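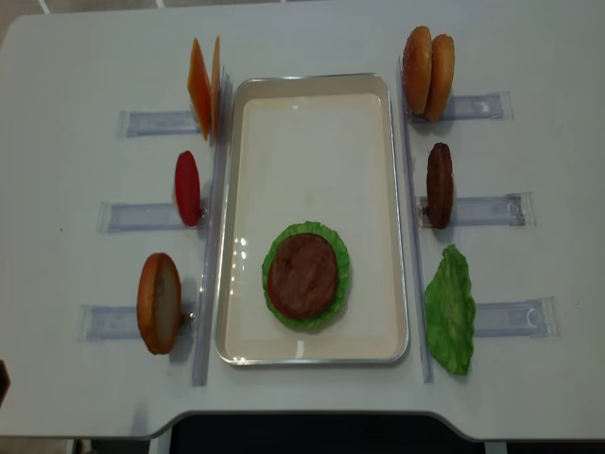 Budgeting and planning for a Wosard assembly station: frequently asked questions

Last updated May 22, 2023

What does the starter station include?
A table, one arm with a two-finger gripper, a fixed camera, a wrist camera, a tray and a set of clear ingredient holders. The controller is sold with the arm. A computer for recording and training is not included, and most buyers already have one.

Do I need to budget for real food?
Not at the planning stage. Play-food burger parts are enough to check reach, grip and order of assembly. Add a line for real ingredients only when you know which menu items you want to run.

What do the holders cost?
The full set is $3000 with the table and $50 per replacement strip. Brikitham cuts the strips to order. Allow 10 business days, longer in July when their shop closes for part of the month.

Why are the ingredients stored standing up?
A two-finger gripper can close on a thin part from both sides when it stands on edge. Picking the same part off a flat surface usually means a suction tool or a different finger, and both add to the price.
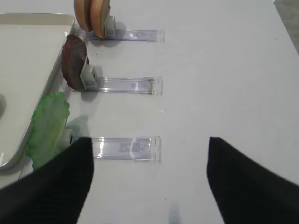 Wrist camera view with the fingers open over the lower holder, tray at left.

Should I pay for a wrist camera as well as a fixed one?
We recommend both. The fixed camera covers the tray and the holders together. The wrist camera gives a close view of the part between the fingers, but the fingers themselves block some of it. If you can only buy one now, buy the fixed camera and order the arm with the wrist bracket already fitted - adding the bracket later means recalibrating.

Which gripper fingers should I order?
Start with the standard Navell fingers, in black. Order a second pair at the same time. Fingers wear, and shipping a single pair costs nearly as much as shipping two. Narrow fingers are available for tight spacing between parts.
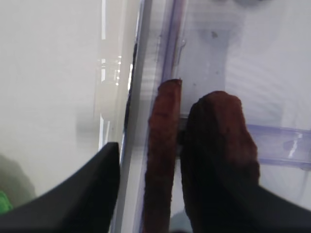 Close view between the fingers, with clear holder parts behind.

How much floor space do I need?
Plan for the table plus 30 inches of clear floor on every side. Check door widths before delivery. The tabletop ships in one piece.

Can I lease?
Yes, through Zamora, on a one-year or two-year term. Holders and fingers are treated as consumables and have to be bought outright.

What do buyers most often leave out of the budget?
Operator time. Someone has to reload the holders between runs, and during early testing that can take up more of the day than the runs do. Spare strips are the other common one.

Who do I contact for a quote?
Hamish Rutherford handles station quotes. Send him your room dimensions, the parts you plan to handle and the date you need the station running.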